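I've been running Jimivau for three months now, and I'm keeping it, with grumbles. It's the program we use to line up the tracks from two hand-held grippers before anything goes near training. The old way was a pile of scripts Valdis Priedītis wrote one August, and bless him, only Valdis could run them.

Setting up is lovely! You print your square markers, type in the size, wave everything about for a bit and it finds the offset between the two clocks by itself. I fed it 400 clips and it threw out 7, all fair enough. 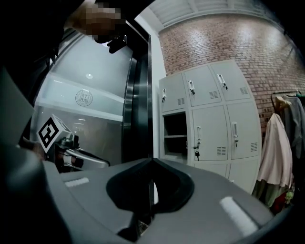
My moan is the lost-marker handling. When a tag turns too far side-on, it guesses the pose and carries on without a peep (the warning's in the log, 4000 lines down). Camero at least flags it in red.

Still, the timeline view is a joy and exports are quick. Four stars from me, and I'd happily make it five if they put that warning on the main screen.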